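About Us

Jinow is a family day care and toy library in Andville. Octavio Durán opened the first room in the front half of a former hardware shop, and the toy library followed two years later when the shop next door, Leiva Shoes, closed and the wall between them came down.

We are licensed for 12 children at a time, aged from two to school entry. Mornings are for table play and afternoons are mostly outdoors. Toys are kept plain — blocks, baskets, cloths, cups — and we put out very little at once. A child who finds one block on a clear table will usually pick it up, and a child who finds forty will usually tip them on the floor.

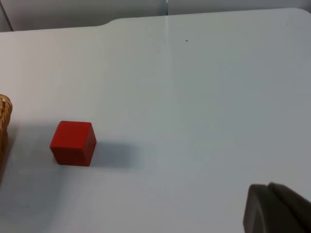

A red cube and a woven basket on a white table make up the first activity in our handbook. The block goes in, the block comes out, and the basket is passed along to the next child. Older children use the same things to practise over, under, beside and behind. Packing away is part of the session, and the children do it themselves.

The toy library is open to any household in the district. Members may borrow two baskets at a time and keep them until the end of the month. Please wipe blocks with a damp cloth before returning them and let us know about splinters or chipped paint.

New enrolments are taken from September. Our programme is planned with Plultadov, the early learning centre across the park, and families are welcome to visit both before they decide.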